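# Let the spoons stand up

In the house where I grew up, cutlery was lying down. It had a drawer with a wooden tray, and every piece had its bed: forks, knives, big spoons, small spoons. When I moved to Cultdale I rented a flat with a kitchen of one drawer, and this drawer did not open fully because of the oven handle. For 7 months I fought with it every evening. Then I bought a plastic basket with holes at the market in Ullcombe, put everything in it with the handles down, and I have not owned a cutlery tray again.

I want to defend the basket, because people in this country look at it with pity. My friend Manon Sandhu told me it makes a kitchen look like a canteen. She has a drawer with bamboo dividers which cost her $129, and I admit it is beautiful. But she dries every fork with a towel before it may enter. I wash, I drop the fork in the basket, and I go to sit down. The air does the rest of the job.

The basket is also more honest about how much you own. A drawer hides things. When we helped Tolera Kumsa to move out of his place on Tremblay Street, we found more than 20 teaspoons at the back of his drawer, under a tray, and he lives alone. A basket has a mouth of a certain size. When it is full, you must decide.

For this reason I believe that from time to time everything should come out on the table. Lay the long things side by side, look at them, and put back only what your hand really takes during the week.
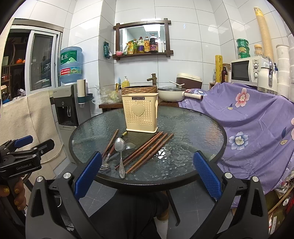

*Chopsticks, a spoon and the basket on the glass table.*

Chopsticks are my strongest argument. In a tray made for forks they have no place. They lie across the other compartments, they roll, and you find one and search for its partner while the noodles become soft. Standing in a basket they are the easiest thing to find in the kitchen, as they are taller than their neighbours.

I know the objections. Dust is one. If you cook once a week, dust will win, and you should keep your drawer. Sharp knives are another, and there I agree completely: they do not belong in a basket where a child can reach. The bottom must also be washed, and I confess that I forget this more often than I should. A little vinegar and an old toothbrush are enough.

Colour is a matter of taste. Manon says that if I must have one, it should at least be steel. I prefer plastic, which makes less noise in the morning when someone is still sleeping.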